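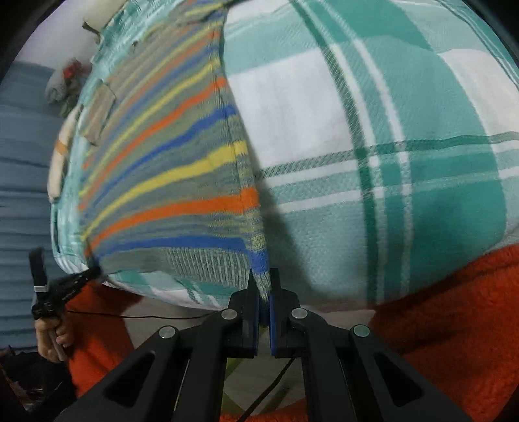 Gripping the edge of the striped knit, Zurkora Robotics Club

Zurkora Robotics Club: Common Questions

Do I need experience?
No. New members start with the hand-held gripper and learn to pick up cloth before they write any code.

Why cloth?
The Illodberg contest has a fabric task this season. Cloth bends and bunches, so it takes more practice than blocks. 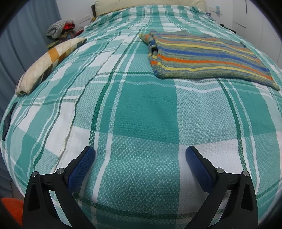
Each student records 37 grasps before moving on to the next task. Open the fingers all the way before each try.

Can I practice at home?
Yes. Sign out a gripper for up to 2 weeks.

What does it cost?
Dues are $200 a year, payable in May.

Where do we meet?
Lamrani Hall, Room 366.

Page updated Thursday, October 14, 2021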